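Torkau Work Table, timber-look top with grey metal legs

G'day, and thanks for stopping by the Brindeo tables page! I'm the one who answers the emails, so if you've got a question after reading this, you'll be getting me again.

The Torkau is the table I steer most people toward when they want one surface for everything — paperwork, wrapping, kids' craft, a bit of sewing when the mood strikes. The top is a mid-brown wood grain that hides pencil marks and biscuit crumbs pretty well (ask me how I know), and the legs are plain grey metal. It's not fancy. It just stands there and does the job, and I like it a lot.

If you do a lot of folding or sorting, put masking tape outlines on the top so your sheets land in the same spot every time. Pull the tape up slowly and wipe down with a damp cloth. A small power strip fits nicely in a back corner too, out of the way of your elbows.
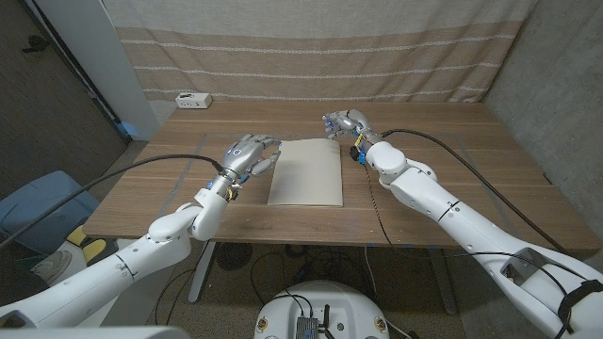
Size, weight and delivery

Depth is 70 cm, and the boxed weight is some 18 kg, so grab a mate for the stairs. It comes in 2 cartons, top in one and legs in the other, and they don't always turn up on the same truck, sorry! Allen key's in the leg box.

Delivery is $50 to metro addresses. For regional orders, email me your postcode and I'll get Colette to work out a price.

Colours

Mid brown only at the moment. The pale one sold out in March and I'm still chasing more.

Page updated June 11, 2020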